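Storing Dried Foods in a Shared Kitchen: Project Report

Food Studies, second-year group project
Filldale Residence, Sayegh Hall kitchen

1. Background

The kitchen on the ground floor of Sayegh Hall is used by students from two corridors. Each corridor has one tall cupboard for dry goods. At the start of the spring term the cupboard on our side was full of half-used packets, many of them folded over or closed with a rubber band. Flour and rice were mixed in with tea, soup mixes and snacks. Several packets had no owner's name and no date on them.

Our project looked at the dried foods in that cupboard, how they were packed, and whether a simple storage plan would help people use them up. We left out canned food, oil and anything kept in the refrigerator.

2. Method

We emptied the cupboard in one evening, starting at 7 p.m., and sorted everything by type on the work table. For each packet we wrote down the kind of food, the kind of closure, whether the closure still worked and whether the label could be read by the person sorting. We then weighed the dried vegetables, seaweed, mushrooms and soup mixes on the kitchen scale. We weighed the foods in their packets and did not subtract the packaging.

The packets were put into one of three groups: resealable bags, plain bags that had been cut open, and boxes with an inner bag. Foods that smelled stale or had clumped together were set aside and their owners were asked about them in the corridor group chat. Anything not claimed after two weeks was thrown out.

3. What we found

The dried vegetables, seaweed, mushrooms and soup mixes came to 1278 grams at the first weighing. Most of this was in resealable bags. The plain bags were the main problem. They had been opened across the full width and did not stay folded, and small pieces had fallen out onto the shelf.

Resealable bags did better, but only when the strip was clean. Fine flakes get caught in the zipper and then it does not close along its whole length. This was worst with seaweed and shredded vegetables. Wiping the strip with a dry cloth before pressing it shut fixed the problem on all the bags we tried.

Labels were a second problem. A number of packets came from import shops or from family abroad, and not everyone in the corridor could read them. People did not use these foods even when the owner had said they were free to share. In the chat, the usual reason given was not knowing how spicy or salty the food would be.

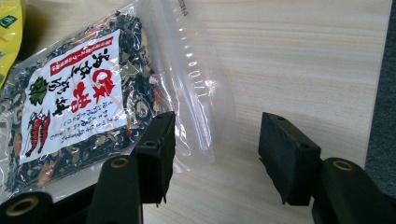 Figure 1. Resealable bag of dried food with a Japanese label. The pictures of a leaf and red chili peppers are the main clue for someone who does not read Japanese.

Small pictures on a label help, but they do not give the amount to use or say if the food needs soaking. For foods like this we asked someone who could read the label to help, and wrote a short English card. The card has the kind of food, how to prepare it, any allergens on the label and the month the bag was opened. It is taped to the back so that the original label stays clear.

4. The storage plan

We bought one Trotarer shelf basket and two Terard lidded boxes. Resealable bags stand upright in the basket with the zipper at the top. Plain bags go inside the lidded boxes, one kind of food to a box where possible. Flour and rice stay on the bottom shelf as before.

Heavier packets go at the back of the basket. We first tried sorting by owner, but this left some sections nearly empty and others too tight to get a bag out. Sorting by type worked better. Owners' initials are now written on the card.

5. Results

We weighed the same group of foods again in June. The total was 1108 grams, including two new bags that had been added since the first weighing. Without the new bags, the amount left was about 1000 grams. Part of the drop was food we threw out, and we did not keep a separate weight for that, so the figures cannot show how much was eaten.

The cards were filled in for nearly all the bags in the basket. They were used less for the boxes, where people added food without writing anything. The pen kept in the cupboard went missing twice and we tied the third one to the shelf.

6. Problems and next steps

The discarded food should be weighed separately next time. We would also weigh each kind of food on its own. The basket is a little too deep for the smallest bags, which slide down between the larger ones, and a divider made from stiff cardboard would probably be enough.

The other corridor has asked for the card template. A copy is in the kitchen folder, along with the sorting sheets and both sets of weights.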